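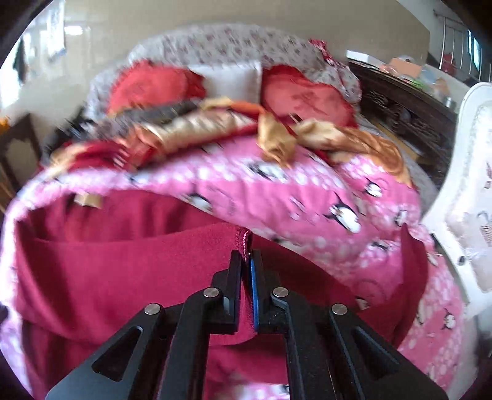
Red fleece, penguins and a bit of gold satin. Pillows at the back, waiting their turn.

The big bed, layer by layer

Welcome back to the bedding pages, and thank you to everyone who wrote in after the last lot. I had meant to do curtains next, I really had, but so many of you wanted to know how we manage the big bed in the back room once the cold sets in that curtains will have to wait until I've found the stepladder. So this gallery is all about blankets, and folding them, and the order they go on in, and I'm afraid I have a great deal to say on the matter.

A little background for newcomers. We live at Vollside, in a house with thick walls and windows that let in more of the weather than I'd like, and from November onwards every bed here turns into a sort of layer cake. Nothing in the house matches. Some of it was bought, some was handed down, and a good part of it came to us from my aunt at Irska, who never in her life threw away a blanket and could tell you the year she got each one. When she moved to her flat she sent us 2 tea chests full, and I sat on the landing until nearly midnight going through them with a pot of tea going cold beside me. I've never been happier!

The penguins first, as they are everyone's favourite. Pink, with the birds scattered at all angles so that there is no right way up to it, and I can't tell you how restful that is when you are making a bed half asleep. I know a grown-up household is supposed to have something plain and oatmeal-coloured at the bottom of the pile. We tried that for a winter and it made the whole room look as if it had a headache.

Then the red fleece, which gets more use than anything else we own. It goes on the bed, it comes off the bed, it goes round whoever has a cold, it has been to the seaside (twice) and spent a whole power cut over the knees of three people at once. Fleece has its faults, I know. It picks up every bit of fluff going, and if you tumble it too hot it goes a bit crisp and never quite forgives you. I wash ours cool, with half the usual powder and no softener at all, and hang it over the banister overnight. By breakfast it's ready to go back.

The way I fold it has been asked for more than once, so I'll try to put it into words. Find the hem first, always the hem, and never mind the middle. Take hold of the edge, bring it over towards the far side, and let the bulk follow along in its own time. Don't tug. A fleece that has been tugged ends up with one long corner and one short one, and then you are shuffling round the bed putting it right. Once the edge is where you want it, smooth outwards with the flat of your arm, shake the fold open if it has gone lumpy and go again. I look for the label too – if I start with the label at the same end each time I know which way round I've got it, and that saves a lot of muttering.

The satin is another story altogether. It's beautiful stuff, it catches the lamp in the evening and makes the room feel like a theatre, but it slides. Put it on top and it is on the floor by two in the morning. Put it underneath and whatever you've laid over it goes travelling instead. After a good many cold feet we settled on keeping it across the middle with something furry on top to hold it down, and that does stay put, more or less, provided the sleeper doesn't thrash about. It creases if you so much as look at it, and I have given up ironing it. I did once, in a fit of enthusiasm before visitors, and it looked splendid for the length of time it took me to carry it upstairs.

I ought to mention the pillows as well. The round ones and the heart-shaped ones have a following of their own in this house, and I've been told quite firmly that they are not to be retired. Frills take a bit of looking after. I wash anything with a ruffle inside an old pillowcase, knotted at the top, and pull the edges straight with my fingers while they're still damp. The white pillow is the one people put their heads on. The red ones are for leaning against with a book, and for throwing.

Now then, storage, as that was the other thing you all wanted. A bed this generous takes up a lot of cupboard when it's undressed. I bought a pair of bags from Trundeo last spring, the sort with a zip on three sides, and they've been very good, though I do wish they came in something cheerier than grey. The satin goes in a cotton bag by itself. Fleeces I roll up and stand on end like loaves, so that you can take out the one you want without the whole shelf coming down on your head. I tried a lavender bag in with them and everything smelled of lavender until March, so go easy with that.

For the measurers among you, the fleece comes out at 230 centimetres on its longer side by my old dressmaking tape, which is plenty for tucking in with a good fold left over at the top. If you are buying new, I'd go bigger than you think you need. A blanket that only just covers the mattress is fine until there's a person in the bed, and then it's suddenly a much smaller blanket.
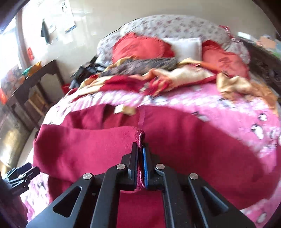 Jaime Seixas wrote in to disagree with me about the satin: "You want a flannel sheet between it and whatever is below. Mine hasn't moved since I did that, and I'm a terrible sleeper. And please don't roll the fleeces, fold them flat, they go bald along the outside if they're rolled!"

Well, I shall try the flannel. I have a spare one from the Irska chests, a striped thing with a darn at one end, and I'll report back once it has had a fair go. On the rolling I'm not persuaded, but I'm willing to do one of each over the summer and see which comes out looking better.

One more thing about the heap at this end of the bed, because I am often asked why I don't strip everything back to the mattress each time. Life's too short, is the answer, and my back's too old. I push the satin and the furry blanket up towards the pillows, deal with the fleece at the front where I can reach it, and then bring the rest down again over whatever I've just straightened. The bolster stays where it is along the top, flowers and all. It takes up the draught from the wall very nicely, and it would be a two-person job to shift it anyway.

My neighbour Beyene, who is 91 and still makes her own bed before seven every morning, goes the other way entirely: two sheets, one wool blanket, corners you could cut bread with. I admire it enormously. I had a go at her corners in June, when there was little enough on the bed to practise with, and managed one good one out of four. She was very kind about the others.

There are 25 of you waiting for the pattern for the patchwork bag, and I haven't forgotten. It needs redrawing, as the old one has tea on it right where the handle joins. Curtains after that, if the stepladder turns up.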